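Handout 2: notes from our open-day visit to Wimach
Intro to Automation, May

Okay everybody, this is my cleaned-up version of what I scribbled on the bus back to Elemcombe. If you missed the trip, read it before lab. If you came along, read it anyway (half of you were at the snack table during the coffee demo, I saw you!).

## The coffee demo

Bimla Thakur ran this one. She gave us a 50-minute slot and let us crowd in pretty close. The job sounds easy: get a mug from the round two-tier stand, deal with the pod, make a cup. Try writing it out as steps a machine could follow and you'll fill a page fast. My own list hit roughly 40 lines before I gave up.

I asked her which part she'd worry about most and she said the pod, no contest. The holder is a snug round hole, so a small error in angle matters a lot. The mug has its own problem, the handle. You need to know which way it's facing before you decide how to grab it. 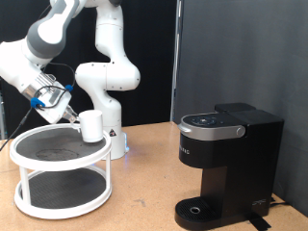
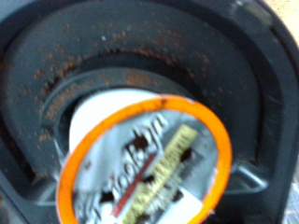
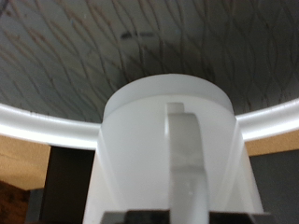
## Things to think about before lab

- Look at the spilled grounds around the pod holder in the second picture. Would a camera-based program care about them? Should it?
- The wrist views are very close up. What can you learn from one that you can't get from across the table, and what do you lose?
- Pick one step, like setting a mug down on a shelf, and write what "done" means. Be picky. Snædís Hedegaard, who helps with grading, will be pickier.

## For next time

Bring your step list, one page, handwriting is fine. We'll swap them and act them out with real mugs, which gets loud. I still owe Tradton people a ride, so meet me by the side door at 2 if you need one.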